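Tillard by-election - is anyone else going to nominate?

gumtree_flat
Nominations for the Tillard by-election close at 5 pm on the 22nd and so far there are three names on the list. Iona Dow has confirmed she won't recontest after nine years in the seat. Has anyone heard if Rondesard branch is putting up a candidate?

kelso58
Branch met in May and couldn't agree. Half of them want Emmanuel Kashindye, the other half want to sit it out and save the money for the general election.

gumtree_flat
Sitting it out would be a mistake. Dow only held on by preferences last time and the Gelley booths swung hard against her. 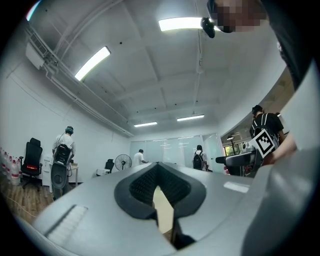

If they don't run, those voters will go to the independent and they won't come back.

mrs_taheri_rd
Disagree. Gelley swung because of the bus cuts, and the buses have been restored. I handed out cards there and hardly anyone raised party politics with me.

kelso58
The 3 pm service hasn't been restored. Check the timetable.

mrs_taheri_rd
Fair enough, I was going by the council newsletter. Still don't think it shifts enough votes.

backroad_bill
Kashindye would be a decent candidate but he lives outside the electorate. People round here do care about that - look at what happened to the last bloke they parachuted in.

gumtree_flat
He lives across the river from the boundary. It's a ten minute drive.

backroad_bill
Still the wrong side of it. I'd want to see him at the Taheri hall meeting before I made up my mind.

kelso58
He's told the branch he'll be there. Starts at 7, questions from the floor after the speeches.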